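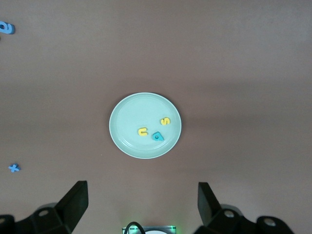

Week 6 handout: notes to go with our visit to the Dratcombe open day

Pick and place sounds like the dullest job in robotics until you stand next to an arm that's doing it, and I hope the Dratcombe visit gets you as keen on it as I am! The task on the Calo bench is foam letters and a plate. Look at where the letters sit: the s, the u and the teal a are bunched up on one side of the plate, while the blue x is out on the bare table with plenty of space for two fingers to come down on either side. Before you arrive, work out which one you'd go for first and at what angle you'd turn the wrist. The x is the easy grasp. The a on the plate is lying at a tilt, close to the rim, and I'd love to hear your plans for it.

What to watch for at the bench

Approach. The wrist camera sees the table from above, so height is the hard part. Watch how the arm slows on the way down.

Grip. Foam squashes. Ask the Dhanial people how they set finger force (they are very happy to be asked, and will probably show you the plots).

Release. Letting go cleanly is harder than it looks. A letter can stick to one fingertip and come back up with the arm.

The training set behind the demo has 1,912 recorded attempts in it, and over 64 of those are marked as failures. The failures are the best part. Ask to see a few, and write down what went wrong in your own words.

Getting there

The bus leaves from the loading bay at 8:40 in the morning. We're in room 106, past the Fasport stand. Closed shoes, please, and tie back long hair near the arms. Bring a pencil, as the desks are tiny and there's nowhere to plug in a laptop.

For the tutorial

Half a page on one grasp you saw, with a sketch of the finger positions. Label the centre of the object and mark where each finger touches. Colour is welcome. Read section 13 of the course notes first, the bit on contact and friction.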